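Trasdale Hall, walk-through before we open the doors again
March 2021

I do this one slowly, with a coffee, before anyone else shows up. The list is the same one we've used for ages, but I've added my comments under each section because a bare checkmark never told me much when I was the one picking up the clipboard. OK means OK. FIX means it needs a person and a date. WATCH means I don't love it but it can wait.

## 1. Outside and entrance

- [x] Front steps, no loose edges: **OK**
- [x] Handrail, both sides: **WATCH**
- [ ] Outside light over the door: **FIX**
- [x] Door closer: **OK**

The left handrail has a little wiggle at the bottom bracket. I leaned my whole weight on it and it held, but I want it tightened next time somebody has the right socket out. The light over the door flickers for a good while and then gives up. Please don't just swap the bulb again! We've done that twice and the fitting itself is full of dead bugs and rust. The door closer got adjusted over the winter and it's lovely now, no more slamming.

## 2. Exits and escape routes

- [x] Main exit opens with one push: **OK**
- [x] Side exit opens with one push: **OK**
- [ ] Side exit path clear outside: **FIX**
- [x] Exit signs lit: **OK**
- [x] Capacity sign posted: **OK** (it says 180 and it's staying 180)

The door itself is fine, it's what's past it. There are folding chairs stacked against the outside wall, and they've been creeping toward the door since December. Two steps out and you're sideways. Chairs go in the chair closet, even if the chair closet is annoying.

About that capacity sign: I've had a couple of people ask if we can squeeze in 200 for the spring supper. No. I know the room looks big when it's bare. Add tables and coats and a dessert line and it isn't.

## 3. Fire equipment

- [x] Extinguisher, lobby: **OK**
- [x] Extinguisher, kitchen: **OK**
- [ ] Extinguisher, stage: **FIX**
- [x] Fire blanket, kitchen: **OK**
- [x] Alarm panel, no faults showing: **OK**

Lobby and kitchen gauges are both in the green, pins in, tags signed. The stage one is charged too, but somebody hung a costume bag on the bracket and I walked right past it the first time. If I can miss it with the lights on and a list in my hand, you'll miss it in the dark. Bag is moved, and I'm leaving it as FIX until there's a second hook up there for costumes. The panel is quiet. I pressed the lamp test and everything lit up like it should (and then beeped at me, which I always forget about).

## 4. Electrical

- [x] Breaker panel closed and labeled: **WATCH**
- [x] Outlets, main room: **OK**
- [ ] Extension cords: **FIX**
- [x] Emergency lights, button test: **OK**

The labels on the breakers are in at least three people's handwriting and one just says "fan?" with the question mark. I'd like to spend an evening on that with somebody patient at the other end yelling "off" and "on."

I threw out one extension cord, the brown one from behind the piano, because the plug was cracked. Another has tape on it and I've put it on the desk with a note. Tape is not a repair, folks. We have a decent heavy cord, 40 feet, hanging in the closet, so use that.

## 5. Kitchen

- [x] Range knobs all present and turning off fully: **OK**
- [x] Hood filters: **WATCH**
- [x] Fridge temperature: **OK**
- [x] Knives stored in the block: **OK**
- [ ] First aid kit stocked: **FIX**

Filters could use a soak, nothing scary yet. The fridge read a nice steady 38 on the first look and the same after lunch. The first aid kit is missing burn gel and all the medium bandages, and there are 26 of the teeny ones that don't stick to anything. I'll buy a proper refill and I'd be so grateful if whoever uses the last of something would write it on the lid!

## 6. Storage and furniture

- [x] Tall shelves fixed to wall: **OK**
- [x] Nothing heavy above shoulder height: **WATCH**
- [x] Drawers and cabinet doors shut when not in use: **WATCH**
- [x] Floors clear, no trip spots: **WATCH**

The tall shelves haven't budged. Somebody did put the big coffee urn back on the top one, and I've brought it down to the bottom where it belongs, because that thing weighs a ton.
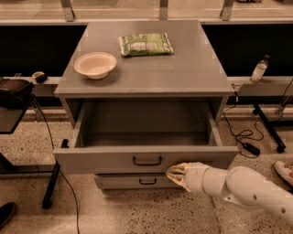 **Analyn Estrella**
*Hall safety lead, Trasdale*

Drawers are my personal crusade, as everyone knows. A top drawer pulled all the way out sits right where your hip or a little kid's forehead goes, and a cabinet with its weight forward is easier to tip. Close it when you walk away, even if you're coming right back. Same with leaving dishes and snacks on top of the storage furniture: carry them back to the kitchen at the end and we won't be inviting mice.

## 7. Restrooms

- [x] Hot water not scalding: **OK**
- [x] Grab bars solid: **OK**
- [ ] Floor drain cover: **FIX**
- [x] Locks open from outside with a coin: **OK**

The drain cover in the back restroom rocks when you step on it. One screw gone. I looked for it on my hands and knees and I'm not doing that again, so a new screw it is.

## Who's doing what

| Item | Who | Status |
|---|---|---|
| Light over front door | Esben Bech | fitting to be ordered |
| Chairs by side exit | Analyn | doing it today |
| Costume hook, stage | Esben Bech | open |
| Taped cord | Analyn | replace or toss |
| First aid refill | Analyn | on my shopping list |
| Drain cover screw | Esben Bech | open |

If you finish one of these, initial it on the paper copy in the lobby and leave the old sheet in the folder. I check the folder before I check my messages.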